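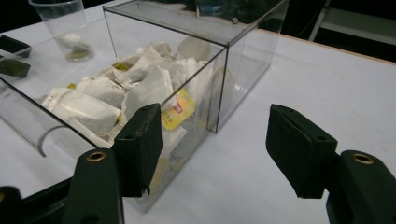
Tea bags in the clear box, as of this morning

**Is a clear box any good for storing unwrapped tea bags, or have I been sold a display case?**

Posted by kettle_side, Apr 11, 2020

I moved all our black tea out of its cardboard carton and into a clear acrylic box because everybody on the organizing sites swears by them. Mine is a Trellar, and the product page says it "keeps tea at its best." At its best compared to what? The bags are plain paper ones with a string and a yellow tag, no envelopes, and I tipped them in loose. They've gone into a crumpled heap and I can't get one out without dragging three others along by the strings.

What I want to know is whether the tea goes stale faster like this. The box lives on a white table near the window. My sister says light ruins tea. She also says magnets ruin tea, so I'd like a second opinion before I spend more money. We get through 8 bags a day between us.

---

**Cameron Harawira**

Your sister is right about the light, I'll leave the magnets to her. Light and air both flatten tea, and plain paper bags with no envelope have very little between them and either one. Smell is the other thing. Paper bags will pick up onion or coffee from a shelf nearby, so check how snug the lid is. Shut a strip of paper in it and pull. If it slides straight out, air is getting in too.

That said, look at how fast you drink it. At 8 a day, a box of 50 is gone in under a week, and I doubt you could taste a week of daylight in black tea with milk. If you bought one of those catering packs of 600, that's 75 days, and I'd keep most of it in a tin in a dark cupboard and refill the clear box from that.

For the tangles, stop tipping them in. Stand them on edge in rows, tags all facing the front, and only put in as many as fit without squashing. It takes a few minutes. Whether you'll still be doing it in August is another matter.

---

**midix_fan**

get the Midix one with the rubber seal, never had a problem

---

**Orla_P**

I don't buy the seal talk. I had a sealed Kokkonen jar and an ordinary box with a loose lid, same tea in both, and after a month my husband picked the loose one as "the fresh one" twice running. Not much of a test, I know, but it's one more than the people selling the jars showed me.

Move it away from the window, that part is free. And keep the bit of the carton with the date on it. I put mine in the bottom of the box, under the tea, and then couldn't see it, so tape it underneath on the outside.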